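Section 4: Setting up your table-top photo corner

I wrote this part of the Udano guide after a winter of taking pictures of plates for my little online shop. You can do the whole thing on an ordinary table, and none of it costs much.

What you need: a big sheet of cardboard, a table, a tray, the Udano lamp and its clip stand, and whatever crockery you want to show off.

1. Push the table up near a window, but not right under it. I leave some 19 inches between the sill and the back edge.

2. Wipe the table down and let it dry. Crumbs look enormous in close-ups!

3. Stand the cardboard up along the back. Mine came round a bookcase from Figueroa and it has been going strong since January.

4. Screw the lamp into its clip stand and turn the dial to 4. Full brightness is handy for finding a dropped screw and not much else.

Caution: let the lamp cool down before you change the angle of the head. I have a small pink mark on my thumb from skipping this.
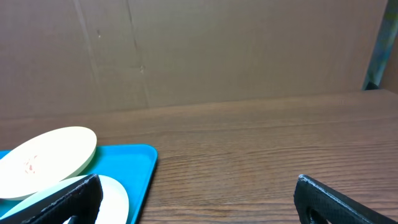
Cardboard is my favourite backdrop, and I've tried paper, a bedsheet and a roll of Cluston vinyl that never would lie flat. It's dull in the good sense – no shine at all – so it stays quiet behind a glazed plate. A couple of long creases running down the sheet don't bother me, and if they bother you, turn it round or move your plates forward a bit so the background goes soft. The table is the bit to watch. A wood grain like this one picks up a sheen across the middle, and if it gets too strong, swing the lamp further to the side.

5. Put the plates on the tray and bring it in from one side. I like a bright turquoise tray against all that brown, but a plain one is easier if you sell white china.

6. Take a test picture, look at it properly on a big screen, then shift one thing at a time.

Note: if the colours come out too yellow, switch off the ceiling light before you start fiddling with the Udano dial. It's nearly always the ceiling light.

7. When you've finished, fold the stand and slide the cardboard behind a wardrobe. The spare clips go in the Rorora pouch.

Last updated 24 Jul 2019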